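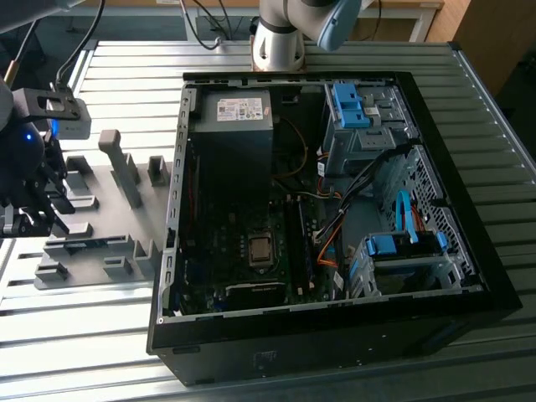

Hi, and welcome to Pranow! I'm the one who answers the emails, labels the wheels and gets up far too early on milk days, so I figured I should be the one to write this page.

Pranow is a small creamery, and we make cheese from goat's and cow's milk. I started in a rented kitchen with one pot and a secondhand thermometer, and the first batch went to my neighbors, who were very polite about it. The second was better (less salt, more patience), and by the end of that summer people were asking if they could buy some. So I let them!

What we make

Our oldest cheese is Drestivura, a semi-hard goat's milk wheel with a thin tan rind that we rub with oil every week or so. It's mild when it's young and gets nutty and a little sharp as it goes. We hold ours for 61 days before any of it leaves the building, and I like it best a month after that, with a pear — but my family says I'm wrong and eats it melted on toast.

Then there's Drasa, our soft one. Cow's milk, spreadable, a bit lemony, gone in a week if you've got company. We make it in little tubs and in a bigger one for restaurants. If you see it with chives, that's the spring version, and no, I can't make it in November, please stop asking (kidding, keep asking).

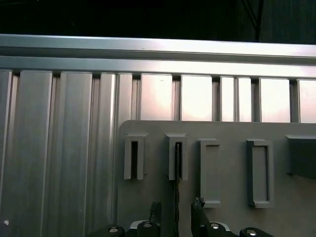 Where the milk comes from

The goat's milk all comes from the Yordanov farm, just up the valley. The herd is out on pasture for most of the year and you can really taste the change when they go over to hay. The cow's milk is from two farms a little farther off. We pick it up ourselves, early, and it's usually in the vat before breakfast.

Last year we made 1619 wheels of Drestivura, which sounded like a huge number to me until I saw how fast the shelves emptied. We'd like to get to 3000 someday, but the aging room only holds so much and I'm not going to rush the cheese to make room.

We also do tastings on Saturday mornings. You get a plate, some bread, and me talking too much.

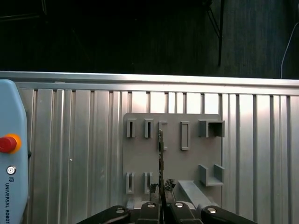 Marjoram Deli wrote to us that the Drestivura was the first goat cheese their regulars came back for by name, and that they'd take a bigger order if we'd only let them. We're working on it!

If you'd like to stock our cheese, or just want to know what's ripe right now, send me a note. I read all of them, usually with a cup of coffee in one hand, and I'll write back once the vats are clean.

Recent posts

Why your Drasa looks a little different in spring
How to keep a cut wheel from drying out
Three things to do with leftover rinds
Holiday boxes: order by Monday, December 2, 2019
Tasting mornings: what to expect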